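Section 3. Setting the roof carrier on your car

Read this section before you put the Sarlow carrier on the car for the first time. It is valid for small hatchbacks and wagons with raised side rails. For cars without rails, please use the Urquijo foot kit and its own sheet.

Caution: The total load on the roof, carrier included, must never be higher than the limit given in the owner's manual of your car. If the two limits are different, follow the lower one.

1. Park on level ground and pull the parking brake.
2. Clean the rails with a damp cloth and let them dry. Sand under the clamps will scratch the paint.
3. Lay the front bar across the rails. The arrow on the bar must look to the front of the car.
4. Close the clamps by hand on both sides, then turn each bolt with the supplied key until it clicks.
5. Do the same with the rear bar. Open the tailgate slowly and check that it does not touch the bar.
6. Lock the end caps. Write down the key number – for a lost key, Stuvesitz can only send a new one with this number.

Note: The smallest rail distance is 545 mm, measured from the front clamp to the rear clamp. With a shorter distance the carrier is not stable in side wind.
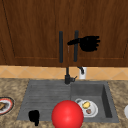
Do I have to tighten the bolts again after the first drive?
Stop after 14 km and turn every bolt until it clicks. Repeat this before each long trip, and also after a drive on a rough road.

Caution: Do not go through an automatic car wash with the bars on the roof. The brushes can pull the end caps off.

With the bars on, the car is 164 mm higher than before. Keep this in mind for parking garages and low gates. You will also hear more wind noise, and the car will use more fuel – take the bars off when you do not need them.

Spare clamps and end caps can be ordered from our parts desk in Sandport. Please have the key number ready.

Text revised by Emiliano Salcedo, 12 Dec 2019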